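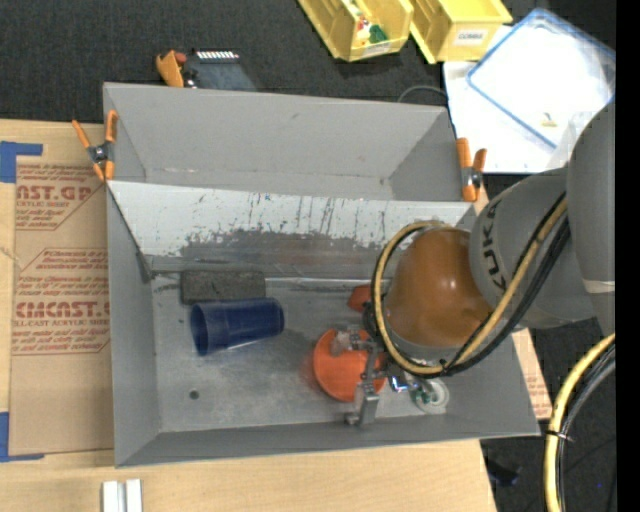

About the Bin Group

The Bin Group is the robotic manipulation club at Hirvonen Technical School. Members program an industrial arm to pick mixed objects out of a two-compartment bin and to place them where they are told to go. The club runs from September to May, takes students from the last three years of the school, and has 20 places.

Membership does not count toward a grade. A student who finishes a full year and submits a written report receives a half credit in applied electronics.

What we work on

The subject of the club is picking from clutter. An arm can be taught to repeat one motion in an afternoon. Picking up objects that lie in an unknown order, on their sides, under or against one another, takes most of a school year, and the result is never complete.

Each team writes three pieces of software: a detector that finds candidate objects in the camera view, a grasp planner that decides where the fingers should close, and a motion layer that gets the arm there and back without touching the bin walls. Teams may use published libraries for the first and third parts. The grasp planner must be the team's own work.

Objects are chosen to cause difficulty. The standing set includes cups, discs, rolls, rectangular blocks and shiny metal parts, and new items are added each term. Clear and reflective items are worth extra points in the internal ranking -- depth cameras handle them badly, and most teams leave them for last.

Equipment

The arm is a KUKA, mounted beside the work table and fitted with a metal gripper. Hoses and cables are routed along the outside of the arm and tied at intervals. Checking the ties is the first item on the startup list, and a session does not begin until it has been initialed.

The bin is held with spring clamps at the side walls. We have tried brackets and screws. Clamps hold well enough at the speeds we permit and can be taken off in seconds when the bin has to be moved or replaced.

Maximum tool speed during student sessions is limited to 200 millimeters per second. Faster runs are made only with an instructor at the stop button and all members behind the line.

Simulation is done in Nekura, the software package written by earlier members and maintained by the second-year team. It reproduces the arm, the bin and part of the object set. Contact with soft or thin objects is modeled poorly. Anyone who wishes to fix this is welcome to try; the source is on the school server.

How the year is organized

September and October are spent on safety, coordinate frames and the teach pendant. New members do not run their own code on the arm in this period.

Teams of four are formed in November. From then until February, each team has one reserved slot per week, from 3:30 to 5:30 in the afternoon, and shares the remaining hours by sign-up sheet.

Every pick attempt is logged, including the failed ones. Last year the teams recorded 1,084 attempts between them, of which 600 ended with the object in the correct compartment. The most common entry under cause of failure was a grasp planned too close to a wall. The second was an object that rolled after first contact. The logs are kept and are open to later teams, who are expected to read them before proposing a method.

The Zurnura Cup

In April the club enters the Zurnura Cup, a regional picking contest for school teams held in the town of Erno. Each team is given a bin filled by the judges and a list of objects to move from one compartment to the other. Time is limited, and a dropped object outside the bin costs more than a missed one.

We have entered five times. Our best result is second place. In the most recent contest we placed sixth, after a calibration file from the wrong camera was loaded before the first round. A checksum test has been added to the startup list.

Joining

Applications open in the last week of August. Applicants should be able to write a short program in any language and should be comfortable with basic trigonometry. Previous experience with robots is not required, and in a typical year more than half of new members have none.

The application consists of one page describing something you have built or repaired, and a 30-minute bench task. The task changes each year and is not published in advance.

There is no fee. Members supply their own safety glasses and a laptop; the school has a small number of both for loan. Closed shoes are required in the lab, and long hair must be tied back.

Visiting

The lab is open to parents and prospective members on the school's open evening in January. Demonstration picks are run every half hour, starting at 6:00 p.m. Visitors stand behind the yellow line while the arm is powered -- this applies to former members as well.

Questions about the club can be left at the school office, marked for the Bin Group.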